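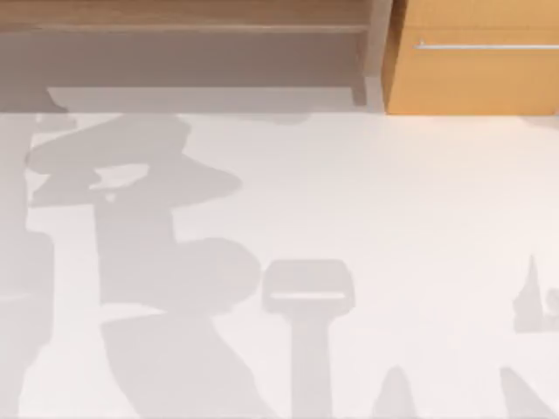
講演者用ノート 家事と店舗作業の自動化はどこまで来たか
エサリ生活技術研究所 公開講演会 2022年7月27日
講演者 アウォル・スワイ(作業評価室)
進行・質疑応答 エボニー・ピアース(広報連携室)

開会・挨拶

本日はお忙しい中、当研究所の公開講演会にご参加くださり、誠にありがとうございます。作業評価室のスワイと申します。講演に続けて、広報連携室のピアースの進行により質疑応答の時間を設けております。

(資料がお手元にない方へ、受付で配布中である旨を案内。スライドの撮影は可、録音は遠慮いただく。)

本日の題目は「家事と店舗作業の自動化はどこまで来たか」です。当研究所には、自治体の福祉部門、介護事業者、小売店の皆様から、片付けや品出しを機械に任せられる時期はいつか、というお問い合わせを多くいただいております。導入を検討される皆様がご自身の現場について判断なさる際の材料として、評価の方法と現時点の結果をご報告いたします。

なお、当研究所は機器の製造および販売を行っておりません。講演中に社名の出るワーカ社とルンディドゥーラ社には評価用の制御ソフトウェアをご提供いただいておりますが、評価の基準は当研究所が定めたものです。

スライド2 対象とする作業の範囲

家事という言葉には、性質の異なる作業が含まれます。床の掃除のように、決まった面の上を移動しながら行う作業には、すでに普及した製品があります。洗濯機や食器洗い機も、人が物を入れ、取り出すことを前提とした自動化です。

残っているのは、その「入れる」「取り出す」「元の場所に戻す」の部分です。台の上に出ている物を見分け、つかみ、持ち上げ、別の場所に置く。当研究所ではこれらをまとめて卓上整理作業と呼んでいます。店舗でいえば、棚の前出し、返品された商品の仕分け、レジ周りの片付けが該当します。

調理、衣類をたたむ作業、人の身体に直接触れる介助は、今回の評価には含まれておりません。

(介助についての質問は毎回出る。対象外であることをここで明確に述べ、詳細は質疑に回す。)

スライド3 評価環境

評価の大部分は、計算機上の模擬環境で行っております。作業面は白い平らな面で、奥に明るい木目の棚と、細長い取っ手の付いた橙色がかった木の扉があります。物を置かずに面だけを映した場合にも、腕の影は作業面に大きく落ちます。

影について少し時間をいただきます。人は、自分の手の影を物と取り違えることがほとんどありません。一方、映像から物の位置を求める仕組みでは、影の輪郭が物の輪郭として扱われる場合があります。腕が動けば影も動き、ある瞬間には影であった場所が、次の瞬間には明るい面に戻ります。ワーカ社の制御ソフトウェアの初期版では、何もない場所に手先を下ろす動作が繰り返し記録されました。改訂版で頻度は下がりましたが、解消には至っておりません。

ご家庭の台所では、窓からの光、天井の照明、手元灯がそれぞれ影を作ります。店舗では照明が比較的均一で、この点に限れば店舗のほうが条件は整っています。ただし、包装の光沢による反射という別の問題があります。

模擬環境を用いる理由は、同じ配置を何度でも再現できることにあります。実際の台所で物を寸分違わず並べ直すことは困難です。模擬環境であれば、ある一つの物の向きだけを変えて比較することができます。

スライド4 評価の方法

一回の試行は、指定された物を指定された場所へ移す課題で構成されます。制限時間は1200秒です。長いとお感じになる方が多いと思います。人が行えばはるかに短い時間で終わる課題ですが、途中で失敗した場合に、自ら立て直して完了できるかどうかを確認するため、余裕を持たせた設定としております。

これまでに3815回の試行を実施いたしました。そのうち315回については、作業評価室の職員が映像を最初から最後まで確認し、どの時点で何が起きたかを記録しております。自動判定のみでは、物が指定の場所にあっても倒れている、隣の物を押しのけている、といった状態を見落とすためです。

合格の基準は三段階に分けています。指定された物が指定の場所にあること。向きが正しいこと。周囲の物を動かしていないこと。一般に成功率として公表される数値は、第一段階のみで数えたものが多く見られます。資料を比較なさる際は、どの段階の数値であるかを必ずお確かめください。

(三段階の表を指す。第三段階の欄が空白の行は未測定であり、零ではないことを補足。)
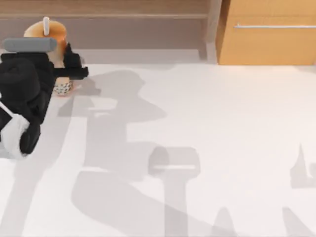 物が離れて置かれ、形が単純で、つかむ面が決まっている課題では、第一段階の成功率は70パーセントでした。この数値をどう受け止めるかは、作業の性質によります。返品の仕分けのように、後で人が必ず確認する工程であれば、検討の余地があると考えます。割れ物を扱う工程では、十分とは申せません。

物同士が接している配置になりますと、結果は大きく下がります。主な要因は、手先を入れる隙間がないことです。指を開いた状態の手先には幅があり、狙った物の両側に余地が必要となります。人であれば、隣の物を指の背で軽く押して隙間を作り、そのままつかみます。この一連の動作を安定して行える制御ソフトウェアは、今回評価した中にはありませんでした。

もう一つの要因は、手先そのものが視界を遮ることです。つかむ直前の、最も細かい位置合わせが必要なときに、物の一部が手先の陰に入ります。人は触れた感覚でこれを補います。評価に用いた構成では触覚の情報を使用しておりませんので、見えなくなる前の位置を頼りに動くことになります。

スライド5 物の種類による違い

続いて、扱う物による違いを申し上げます。

円筒形の物は、立っている場合と横になっている場合とで難しさが異なります。横になった円筒は、指が触れたときに転がることがあります。転がった先で別の物に当たり、第三段階が不合格となった例が確認されています。

小さなカップは、外側から挟むか、縁をつまむかの選択を伴います。外側から挟む方法は確実ですが、周囲に余地を要します。縁をつまむ方法は余地が少なくて済む一方、持ち上げたときに傾きやすくなります。斑点などの模様がある場合に、カップの縁と模様の境目を混同する例もありました。

丸みのある物は、指の当たる高さによって保持の安定が変わります。上に小さな突起があれば、そこをつまむという方法も考えられますが、突起が全体の重さに耐えるかどうかを映像のみで判断することはできません。

柔らかい物については、計算機上での再現に限界があります。布や綿のような物が指の間でどのようにつぶれるかは、素材ごとに異なります。模擬環境で得た結果を、そのまま実物に当てはめることはお控えください。

(ここで会場の反応を見る。時間が押している場合は、スライド6の前半を省略し、店舗の事例から始める。)

スライド6 現場への適用

ジリヴェッティ社が運営する生活用品店のご協力を得て、閉店後の売場における作業の聞き取りを行いました。従業員の方々に、機械に任せたい作業と任せたくない作業を伺ったものです。

任せたい作業として多く挙がったのは、同じ棚の前に長く立って行う前出しと、床に近い段の補充でした。いずれも身体への負担が大きい作業です。任せたくない作業としては、季節商品の陳列が挙がりました。並べ方に店ごとの判断があり、言葉で指示することが難しいという理由です。

前出しは、商品が同じ形で並んでいるため、一見すると機械に向いた作業に思われます。しかし、商品同士は隙間なく接しており、先ほど申し上げた課題がそのまま当てはまります。床に近い段では、腕の届く範囲と棚板との干渉が問題となります。従業員の方が負担に感じておられる作業と、機械が現在得意とする作業とは、一致しておりません。

ご家庭についても事情は似ています。聞き取りでは、食後の台の上を片付けてほしいというご要望が目立ちました。食後の台には、食べ残しのある皿、濡れた布巾、薬の袋、眼鏡などが混在します。何を捨て、何を残すかは、そのご家庭の方でなければ決められない場合があります。つかめるかどうかとは別に、この判断を誰がどのように機械へ伝えるかを検討する必要があります。

扉の開閉についてもご質問をいただいております。細長い取っ手は指を掛けやすい形ですが、扉を開ける間、手先は扉の動きに沿った軌道をたどらなければなりません。当研究所の評価では、扉は背景として置いているのみで、開閉の課題は実施しておりません。したがって、戸棚への収納までを含めた自動化について、本日お示しできる数値はございません。

スライド7 導入を検討される皆様へ

現時点での当研究所の見解を申し上げます。家庭において、台の上の片付けを人の見守りなしに機械へ委ねることは、まだ推奨できる段階にありません。店舗や作業場では、物の種類を限り、間隔を空けて置くことができる工程であれば、試験的な導入を検討する価値があります。

製造元または販売元には、次の事項をお尋ねください。

・成功率は、どの段階の基準で数えたものか
・模擬環境での数値か、実機での数値か
・物同士が接した配置で試験を行っているか
・失敗したときに停止するか、動作を続けるか
・照明の条件を変えた試験の記録があるか
・作業面や棚の高さに制約があるか

四番目の事項を特に重視してください。ルンディドゥーラ社の制御ソフトウェアは、つかみ損ねを検知した時点で停止し、人の操作を待つ設計です。完了率は低く出ますが、周囲の物を倒した件数は抑えられていました。比較表の完了率だけをご覧になると、この違いは表れません。

また、機械に合わせて物の置き方を変えることの負担も、費用の一部としてお考えください。間隔を空けて並べる作業を人が毎回行うのであれば、全体の手間が減らない可能性があります。

スライド8 今後の予定

9月より、接した物の間に手先を入れる動作に絞った評価を開始いたします。併せて、職員による映像確認の対象を広げ、失敗の分類を見直します。実機での評価については、設備の準備が整い次第、当研究所の案内紙でお知らせいたします。

評価に用いる物の一覧は、事業者の皆様からのご提案を受け付けております。日常の業務で扱いに困っておられる物がございましたら、寸法とおおよその重さを添えて、広報連携室までお寄せください。いただいたご提案の採否は、作業評価室で検討のうえ、個別にご連絡いたします。

質疑応答(進行 ピアース)

想定される質問と回答の要点

実用化は何年後か。時期の予測は行っていない旨を回答する。重ねて尋ねられた場合も年数は述べない。

介護の現場で使えるか。人の身体に触れる作業は評価の対象外である。居室内の物の移動については、スライド5の内容が参考になる。

人の仕事がなくなるのではないか。今回の調査は雇用への影響を扱っていない。聞き取りで得られた従業員の方々のご意見は、配布資料の末尾に掲載している。

どの会社の製品が優れているか。順位付けは行わない。停止の設計など、考え方の違いとして説明する。

模擬環境の結果は信用できるのか。配置の違いを比較する目的には有効である。柔らかい物の扱いと、つかんだときの滑りについては、実機での確認が必要と回答する。

質問が途切れた場合は、ピアースより書面での質問の受付方法を案内し、閉会の挨拶に移る。お帰りの際にアンケート用紙を受付へお渡しいただくよう、最後に申し添える。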